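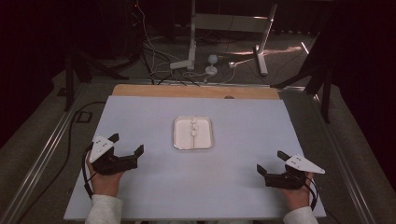 Ánh Phan told us at the end of her first term that she'd finally stopped throwing out shirts with one bad cuff, and could we please run the evening class again in October? We could, and we did, and we've been running it ever since!

Stonditberg Sewing School

We teach people to make, mend and alter their own clothes. The school has 2 rooms over the old Manico shoe store, one with the machines and one with the big cutting tables, and on most evenings both are full of people talking over the noise of the irons (we do try to keep the radio down).

How we got going

Yến Lã started the school after years of altering wedding clothes from her kitchen. Customers kept asking how she did things, she kept showing them, and the fittings got longer and longer. Her first class was a hemming night. Everyone brought pants. We still teach hemming first, and we still think a good blind hem is one of the most satisfying things you can do with a needle and thread.

What we teach

Beginners start with straight seams, hems and buttons, then move on to a tote bag and a simple skirt. After that it's wide open: collars, zippers, knit fabrics, coats, pattern drafting. The mending class has no set plan at all. You bring what's torn and we work it out together, and we love it when somebody turns up with a problem we haven't met before. Last winter it was a quilted dressing gown with a lining that had gone to ribbons. It took nearly 36 hours of handwork and it looks wonderful.

The fabric library

Sivakumar, the tailoring shop on the corner, saves its offcuts for us, and we sort them by fiber and weight. There are 415 swatches on the wall now, each with a card that says how it washes, how it presses and what needle it likes. Come in and touch everything!

Joining a class

Groups are small and machines are provided. If you have your own, bring it along with the manual, even if the manual is in pieces. Left-handed scissors are in the top drawer by the window. New students can sit in on any beginner evening before signing up; just ring the bell marked Baltura, which is the old tenant's name and still the one that works.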